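# Jovari Tall Rain Boots

A plain pull-on rubber boot for wet yards, muddy paths and school drop-off. No zippers, no laces, no buckles. The Jovari comes in three colors and sits at the higher end of our boot range, between the short Ziltik garden clog and the insulated Balogh winter boot.

**Item no.:** 2118
**Colors:** purple, beige, teal
**Height:** tall shaft, open top
**Fit:** true to size, whole sizes only. If you wear a half size, go up. 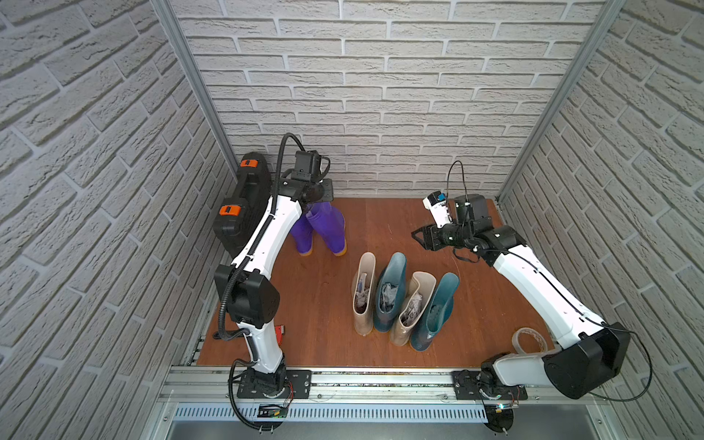

The boot is molded without a side seam, and the rubber is flexible enough that you can fold the top down an inch or two when it gets warm. The opening is wide and takes pants tucked in. If you have narrow calves you will notice some room at the top. Most people get used to it, but if you want a snug leg the Balogh is the better choice.

## Colors

**Purple.** A glossy violet with a bit of see-through to it. The toe is round and the sole edge is yellowish. It shows mud less than you would think, and it rinses clean with a hose.

**Beige.** A creamy, semi-translucent rubber with a yellow-orange sole. Light colors pick up stains from wet leaves and from dark dye in new jeans, so wipe these down the same day if you can.

**Teal.** The darkest of the three. Light scuffs show up along the rim on this color after some wear. They don't affect how the boot works.

All three colors are the same price. We can't split pairs, so please don't ask for one of each color (we do get asked).

## Storing and drying

Rubber boots last longer if they are kept standing up. Folded shafts take a crease, and a crease is usually where a boot splits first.

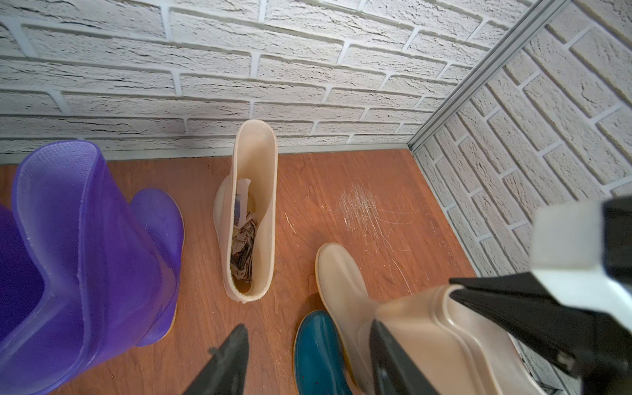 Crumpled newspaper is still the cheapest way to dry the inside. Push it down past the ankle, leave it overnight, and change it once if it comes out soaked. It also holds the shaft up while the boot is in storage. Don't use glossy magazine pages - they don't soak up anything.

Keep boots away from radiators, wood stoves and car dashboards. Direct heat dries out the rubber and can loosen the sole. A cool hallway or a garage shelf is fine. If a dull white film appears on the surface after a long time in the closet, rub it off with a soft cloth and a little silicone spray.

Take your socks out before you put the boots away. A damp sock left in the foot will smell by the next morning and the smell stays.

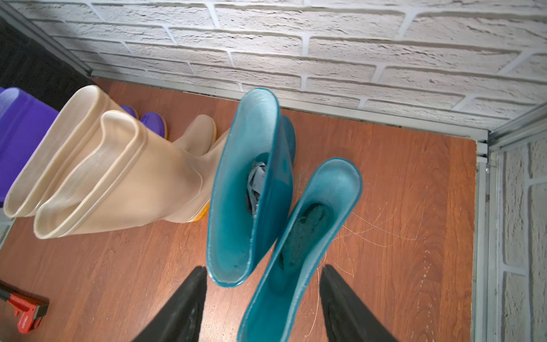 *Teal boots beside a beige pair, with purple toes behind.*

## What's in the box

- One pair of boots
- Care card

The boots ship in a plain carton, 300 mm deep. Spare insoles are sold separately under item no. 176 and fit all three colors. Trim them with kitchen scissors along the printed line.

## Sizing notes

Try the boots on with the socks you plan to wear. Your heel should lift slightly when you walk, and your toes shouldn't touch the front. For thick wool socks, go up one size. 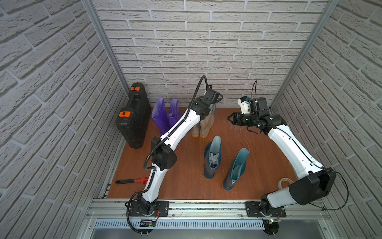
For children, leave a thumb's width in front of the toe and check again in May, or whenever the rainy season ends where you live. Feet grow faster than boots wear out.

## Orders and returns

Single pairs are in stock at the Zernden warehouse and go out the next working day. Stores and schools can order up to 100 pairs at a time in mixed sizes and colors. Larger orders are made to request, so write to us first with a size list.

Unworn boots can be sent back in the original carton. Boots that have been outdoors can't be returned unless there is a fault, such as a leak at the sole. In that case send a photo of the leak and your order number, and we will replace the pair.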